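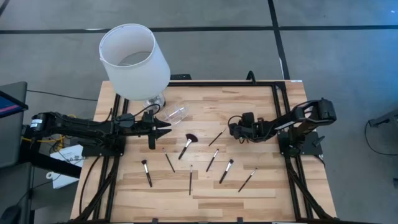
By the Hardware Desk, Hakaseck Review
Published 19 May 2021

The compact desktop case has spent much of the past decade as a compromise. Buyers who wanted a small computer accepted higher temperatures, a louder machine and a narrow choice of parts, and most manufacturers treated the category as an afterthought to their full-sized towers. The Hirnardale range, which goes on general sale this month, is the first from the chassis maker Jarnen to be designed from the outset for small boards, and it deserves a longer look than a single line in a buyer's guide.

Jarnen is better known to system builders than to the public. For years it supplied plain steel cases to firms that put their own badge on the front, and its name seldom appeared on a shop shelf. The company began selling under its own label in December, with a modest tower that received polite notices and sold out in several territories. The Hirnardale is a more ambitious product. It has a volume of 16 litres, accepts a full-length graphics card, and is offered in two finishes, a dark grey and an off-white.

The layout will be familiar to anyone who has built in a small case. The main board and the graphics card sit back to back, separated by a steel divider, and are joined by a riser cable supplied in the box. Such cables have a poor reputation, and early examples from several makers were known to cause display faults at higher link speeds. Jarnen has fitted a shielded cable held at both ends by screws, and the review sample ran for two weeks without a fault being recorded.

Both side panels lift away without tools. They are held by ball catches at the top edge and a folded lip at the bottom, and they line up properly when replaced, which cannot be said of every case at this price. The top cover is secured by two captive screws. With all three removed, the builder has access from either side and from above, and only the power supply bracket remains in the way. It must be fitted before the front cables are connected. The manual mentions this on its final page, where most readers will find it too late.

Cooling was the subject of most of the questions sent to this desk after the range was announced. The Hirnardale has room for two fans in the base and one at the rear, and none is included with the standard model. With a mid-range processor and three fans fitted by us, the processor settled at 70 degrees under sustained load in a room kept at 20 degrees. The graphics card ran a little warmer than it does in our reference tower, and its own fans turned faster as a result. Noise was noticeable under load and low at idle. Owners who intend to place the machine on a desk would do well to set a gentler fan curve before first use.

Storage is limited. There are mounts for two small drives behind the front panel and no provision for a larger one. This seems a fair decision for a case of this size, given how many boards now carry their own drive slots, but it will rule out the Hirnardale for anyone with a large archive to keep at home. External connections consist of two ordinary USB ports, one of the newer reversible type, and a combined audio socket. All are placed low on the front.

The appearance of the case is the work of Hodoroagă, a design studio that had previously concentrated on lamps and office furniture. Its influence is clearest in the front panel, a single pressed sheet with shallow vertical folds that conceal the air intake. The folds collect dust readily, and the mesh filter behind them can be reached only by removing the panel. On the off-white model the paint was even throughout, save for a slight roughness on the inner edge of one side panel.

At 589 euros for the complete edition, with power supply, fans and riser cable, the Hirnardale is an expensive case. The standard edition leaves out the power supply and fans and will suit those who already own suitable parts. Jarnen provides a three-year warranty on both, extended to the riser cable after comments from early testers, and has undertaken to keep replacement panels in stock for the same period. A version with a windowed side panel is planned, although the company has not given a price or confirmed which finish will be offered first.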